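Chapter 7
Comparing Grippers by Hand

Before a gripper is bolted to an arm, it pays to find out what it can hold. A hand-held gripper lets a person do this without writing any motion code. The operator supplies the reach and the judgement, and the gripper supplies only the grip. If an object slips, the arm and its controller can be left out of the search for a cause.

This chapter follows a comparison of two finger designs, the Trosberg and the Drellham, carried out by Ankica Ivanov and Arben Shehu. Their test set had 27 household objects, and each object was tried 20 times with each design. Plastic storage containers gave the widest spread of results. A clear bin has smooth walls and is too wide for most small grippers to span, so it is usually handled with two grippers working from different sides.

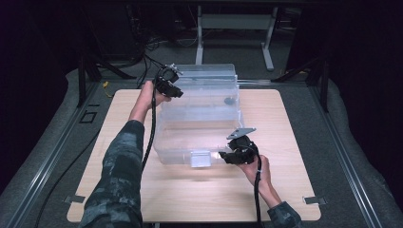

7.1 What a fair comparison needs

Two grippers can only be compared if everything else stays the same. The work surface should be fixed – a board clipped to a platform is enough – and each object should start from a marked position. Cables need enough slack that they don't tug at the wrist when the operator reaches to the far corner of the object.

Operators also improve with practice. Ivanov and Shehu swapped designs partway through each session so that neither one got all the early, clumsy attempts. They threw out 414 practice trials before they began to keep score.

Section 7.2 covers how to write a scoring rule, including what to do with a lift that succeeds on the second try. Section 7.3 deals with finger shape and colour, which matters once a camera has to find the fingertips.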